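13/07/2020
By Carmela Montoya

A dropped part should stop the line

In May a sorting cell at the Burncombe site ran through a shift while putting parts on the floor of its own bin. The controller logged 1,343 cycles and marked every one of them complete. The next morning Sadao Okabe went through the tray by hand and found 298 empty places where the record said there were parts.

I have read the fault report, which Olga Requena wrote and which is a good one. It blames a worn pad on one finger. The pad was replaced, the cell was restarted, and the matter was closed in three lines. I think it should be opened again.

Pads wear out. Everyone who runs a gripper knows this and keeps spares in a drawer. What bothers me is that the cell had no idea. It closed its fingers, moved to the tray, opened its fingers and counted one. Werkby, who set up the program, had the width check switched off because it kept tripping on the thinner pieces. That was done during setup with everybody's agreement, mine included, and then it stayed that way.

I was wrong to agree. A check that trips too often needs its limits changed. Turning it off saves an afternoon and costs you the only thing that tells you whether the machine is holding anything.

Evanthia Politis has argued that no harm was done. The parts were light, the walls of the bin kept them in, and no person was near. All true. But the same program, with the same check off, was due to be copied to the Tsakiris cell, where the parts are heavier and people reach in to clear the tray between batches. Somebody standing there would have been trusting a screen that said the fingers were empty or full with nothing behind it.

The usual objection is lost time. With the check back on and set properly, our test run of 380 cycles stopped 3 times. Each stop was a real miss. Vasiliki Athanasiadis cleared them and restarted, and she was back at her desk before her coffee got cold. I can't see how that counts as a burden.

So I would ask for two changes. No sensor check gets disabled without a name and an end date written next to it. And "complete" should mean the part was confirmed in its place. Until a cell can confirm that, the log should say "attempted," and whoever reads it the next morning will know to go and look.

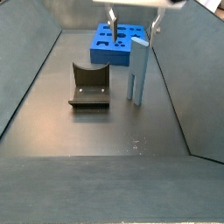

Photo: Stakiseo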